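In Praise of the Thank-You Bag

My mother never bought a trash bag in her life, and I've come around to thinking she had the right idea. Every sack that came home from the store got folded into a triangle and tucked under the sink, and by December the drawer wouldn't shut (my father had opinions about that, believe me!).

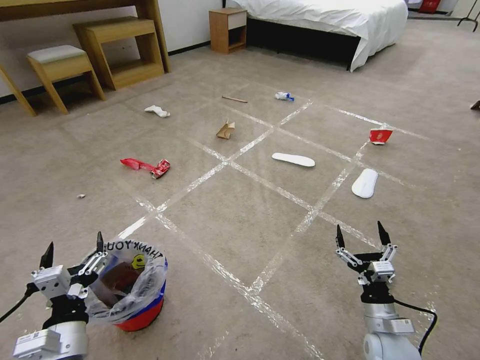
A "THANK YOU" bag lining a small bin.

My neighbor Johanna Aigner tells me I should just buy the proper rolls, 300 to a box, and be done with it. She may be right, but I do love giving a thing one more job before it goes. Takeout tubs hold my buttons, and chopsticks prop up the tomato seedlings every spring. 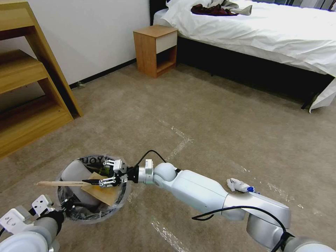

A thin wooden stick and a round clear container.

So keep a few, if you have the room, and let the drawer stick a little.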